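4.2 Open-day sessions

The second part of the study took place during the open day at the Cladmont site on March 15, 2021. Visitors could sit down with a member of the team and try the wearable hand rig at a table by the windows. We kept the setup plain. The hand rig carries a cube with printed markers, and the cloth task from Section 3 was used again because people understood it without much explanation.
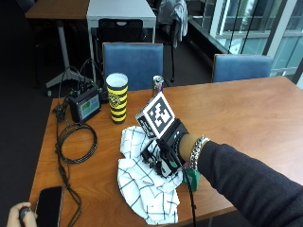

Each visitor was given 12 minutes. The first few went to fitting the rig and letting the person move the hand freely, and the rest to folding or spreading a cloth. We did not correct anyone's technique. Some 30 people took part over the afternoon, and six of them asked for a second turn, which we allowed but left out of the analysis.

Figure 4 gives a view over the shared table from the hand-held gripper. Its round image takes in a wide area at once — the orange tabletop, a display device with its cables, and clothing of the people close by — and the lighting across it is uneven. The bright part at the left and the deep shadow toward the bottom are typical of what the tracking step in Section 5 has to deal with.

Figure 4. Wide-angle view from the gripper, open day.
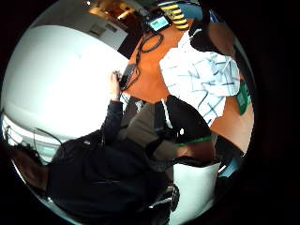
Volkan Baysal
Research Engineer, Lurnitz Group

Comments were written down after each turn and sorted in April. The most common one concerned the weight on the back of the hand. Several visitors also said they had started to move more slowly than they would at home — a point we had not asked them about. Both comments are taken up in Section 6.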